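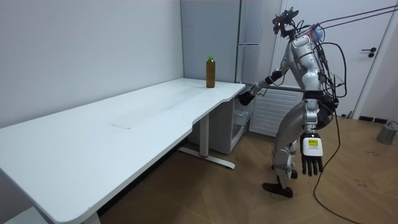 *White desk on a light wood floor.*

I've been putting off buying a proper desk for years, and in January I finally gave in and ordered the Sumlow, the long one, in white. I'd been working at the kitchen table before that (toast crumbs in the keyboard, somebody always wanting the salt) so I was ready to love anything with legs!

Putting it together took me most of an evening. The bolts are all bagged up by size, lovely, but the drawings in the booklet are tiny and I got one leg on back to front and had to start that side again. Do get a second pair of hands for turning it over. I used my brother-in-law and he's still mentioning it.
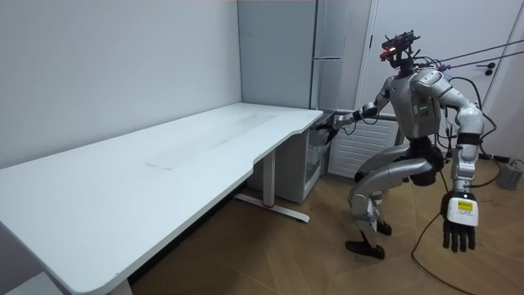
**Zikerus Home Notes · Issue 14**

So, living with it. The top wipes clean with a damp cloth, tea rings included, though biro needs a bit of elbow grease. I love the length: laptop at one end, sewing machine at the other, and I don't have to clear one away to use the other. It doesn't wobble when I type. It does shiver a bit when the sewing machine gets going, and I've put felt under the feet, which helped.

What I don't like is the lack of anywhere to put cables. Not a hook, not a hole, nothing. For 515 euros I'd have expected a little tray at least, and the Tikuseo one my sister has comes with two. Hers marks if you so much as look at it, mind.

I'd still buy it again, just perhaps in the sale.

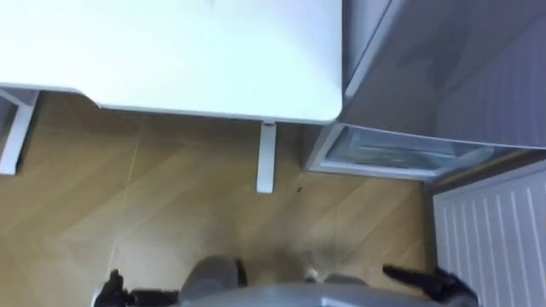 Krystyna Wasilewska: I've had mine longer than you and the white has stayed white, even by a sunny window. Agree about the cables! I stuck a cheap wire basket underneath with screws from the hardware shop, but check how thick the top is first. And tighten the leg bolts again after a month or so, mine had worked loose.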